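How Is a Parade Costume Head Made?

Primer, the reading magazine for young makers

Have you ever seen a person in a parade with a head as big as a washing machine? Maybe it was a dragon, or a giant pumpkin. Under this big head there is a normal person, and the head is not so heavy as you think.

At the Brasside workshop they make such heads all the year. The busiest month is October, and then the lights are on until late in the evening.

First comes a drawing. The maker draws the head from the front and from the side. Then she makes a small model from clay, so small that you can hold it in one hand. If the small dragon looks silly, the big dragon will look silly too, so she changes it now, when it is still easy.

Next comes the foam. Foam is full of tiny bubbles of air, and air weighs almost nothing. The maker glues many foam blocks together and cuts them with a long knife. This is a job for adults only. Slowly you can see a nose, then two cheeks, then the teeth. 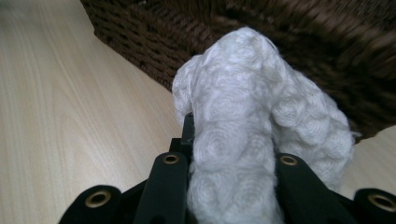
Primer, Issue 58, page 4

Inside the head there must be a place for the person. Often it is a kind of helmet, with a strap under the chin. The person must also see and breathe! Many times the eyes of the dragon are not the real eye holes. The wearer looks out through the mouth, where black net is stretched. From outside the net looks dark, but from inside you can see the street.

Then the head gets a skin. Some makers brush on a liquid plastic, which becomes hard and keeps the rain away. Others glue on fabric or fake fur. After this comes the paint, first the dark colors in the deep places and then the light colors on top.

The biggest head from Brasside is called Carroll. It is a walrus, and it is 62 inches tall. It took 406 hours to make, and most of these hours were for the whiskers.

Words to know

Foam: a light material with air bubbles inside.
Sculpt: to cut or shape something into a form.
Wearer: the person who has the costume on.

Try it: Draw your own parade head from the front and from the side. Where will the wearer look out?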